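Olberg Long-Handled Dustpan and Brush Set
Bloxham Home & Floor > Sweeping > Dustpans
Item 613
Page last checked 8/17/18

In stock. Ships from our own shelves.

Every maker of dustpans says the same thing on the cardboard sleeve. No bending, no dust line, no mess. We have sold dustpans long enough to stop believing the sleeve, so what follows is our own account of the Olberg set after using it on a few different floors. Some of it is good. We think the price is a bit high for what is, at the end of the day, a plastic box on a stick.

What you get

One pan, one handle for the pan, one brush head, one handle for the brush. The handles screw together in sections. Olberg calls this "tool-free assembly," a grand name for screwing one thing into another. It took us a couple of minutes, most of it spent getting the plastic bags off.

The pan comes in several colors and we can't promise which one you will get. If color matters to you, call the store before ordering and we'll look in the box.

The dust line

Olberg claims the lip "seals to any surface." It doesn't. On smooth vinyl it does well and leaves only a faint line of fine dust. On tile the lip rides across the grout lines, and wherever there is a dip, some of the dust goes under. You can get most of it by turning the pan so the lip lies along a tile and stays off the joint. That works with a cheap pan too.

Where we came around a little is on bigger litter. Scraps of paper, wrappers, bits of packaging, the kind of thing that gathers on the way in from a back door: the pan takes all that without trouble. Crumpled plastic is the exception. It's so light that a hard stroke of the brush sends it sailing past the pan, and you end up chasing it. Short, slow strokes are better, or just pick the thing up.
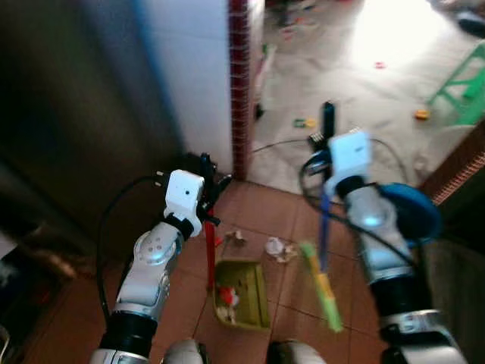 Litter on reddish-brown floor tile, with a green pan to take it.

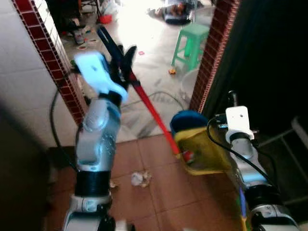

Doorways are where a set like this has to earn its money. Dirt collects at the jambs and along the change from one floor to the next, and a wide brush head won't go into the corner. The Olberg head is fairly narrow and its outer bristles are cut at a slant, so it gets closer than most. It still leaves a little triangle of grit in a tight corner. We have yet to sell a brush that doesn't, whatever the sleeve says.

Sweep toward the pan from the room with the lighter floor if you have a choice. You'll see what you missed.

The handles

This is our main complaint. The sections are thin metal tube with a plastic thread at each joint, and the threads work loose if you twist the handle while you sweep. Ours needed tightening after the first week. A turn of tape on the thread cured it, but for this money we'd rather not be handing out that advice. The old Zesitz set had a one-piece handle and never gave us this problem. Zesitz dropped it last October, and we still get asked for it.

The handle length suits an average adult. Tall customers tell us they still stoop.

Emptying

The pan has a high back wall and holds a fair amount. Tip it over the trash can slowly, with the back wall down until the last moment. Damp bits stick in the front corners and need a knock or a wipe. The pan can be rinsed under the tap. Olberg says dishwasher safe. We haven't tried it and don't much want to.

Compared with the Deterus

We also carry the Deterus hand set, item 9 on the store price list, with a short handle and a softer brush. It costs less than half as much, has no joints to come loose, and does a better job under low furniture and around stool legs. You do have to get down on the floor with it. If your knees are fine and your kitchen is small, buy the Deterus and keep the change.

Details

Pan and brush head: plastic
Handles: metal tube, screw joints
Replacement brush heads: sold singly or in a box of 6
Use on: tile, vinyl, sealed wood
Not for: thick carpet, hot ash, broken glass in any quantity

Returns

You have 30 days to bring it back, used or not. Please empty the pan first. Olberg offers a longer warranty of its own, but it leaves out "wear to threaded parts," and the threaded parts are what wears.

Questions about this item go to Siwan Beddoe at the store counter. She has the Deterus at home.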